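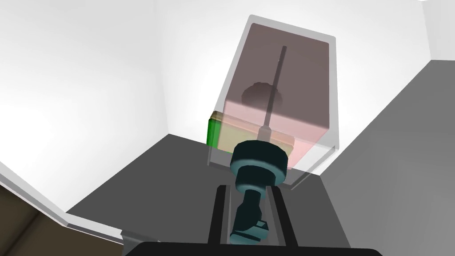 I coach the robotics club at Branoven, and I'll say it: kids should spend more time in simulation before they touch hardware! Parents grumble that it's "just a video game" (I got 31 emails in August). But a crash in there costs us a click.

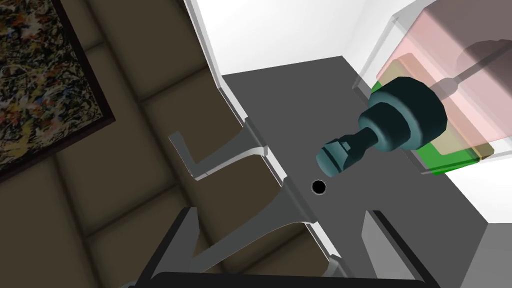
Zuleica Meireles, my co-coach, wants the real arm out by week 2. I love her, and she's wrong. Let them mess up 60 times first, then hand over the expensive stuff.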